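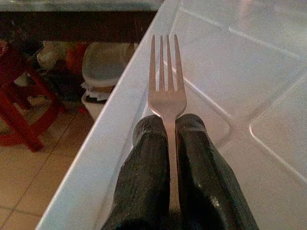 Four-tine fork and white compartment tray

About Us

Norside is a tableware rental and washing service. We supply forks, knives, spoons, plates and serving pieces to halls, schools, caterers and families who are feeding more people than their own kitchen drawers allow. Everything goes out clean and counted, and it comes back to us dirty. Customers scrape the plates and we do the rest.

The business opened in 2000 with one flatware pattern and a single sink. We now carry 3 patterns. Mengal is the plain one and the one most schools ask for. Pilesel has a longer handle and suits a formal table. Zurine is our heavy pattern, and we keep less of it, so please ask early if your date falls in May or June.

How we pack

Flatware is rented in sets of 100. A set is one kind of piece in one pattern, so an order for forks and knives comes as two sets. Dessert forks and teaspoons can be ordered in half sets. Plates travel in crates with dividers and are priced by the crate.

Each set is checked by hand before it is packed. We look at the tines first. A bent tine can sometimes be straightened, but if it still sits out of line the fork is retired and sold for scrap. Handles are checked for deep scratches and for food caught at the neck. Light surface marks are normal on rental flatware and we do not charge for them.

Returns

Please put flatware back in the container it came in. It does not need to be washed or sorted, but napkins, straws and toothpicks should be taken out. Do not soak it overnight in bleach or salt water, which pits the metal. Missing pieces are billed at replacement cost, and we hold the bill for two weeks in case they turn up. They often do, usually in the trash or in somebody's home drawer.

Where to find us

Our counter and wash room are in the same building, with parking at the side door. Pickup is from 8 a.m. to noon and returns are accepted until 5 p.m. Delivery is available for orders of 2 sets or more. If you are not sure which pattern you want, come by the counter and we will lay out a place setting of each.

Filed under: Company Info, Table Rentals
Last updated: August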